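I'm looking for someone to keep our office in Durnham looking nice, a few hours each morning in August! I'm Teodora Dimitrov, I run the place for Bakker, and I simply can't do it all anymore. You'd be tidying around the water dispenser, picking up stray paper, pushing the chairs back where they belong and sweeping the wood floor — easy stuff, but it has to get done before people come in at 9.

Pay is $500 for the month (plus all the coffee you can drink).

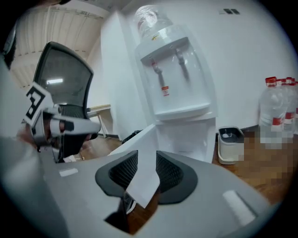

No experience needed, and students are very welcome. If you're tidy and up early anyway, leave me a note at the front desk or call extension 3119, any time before noon.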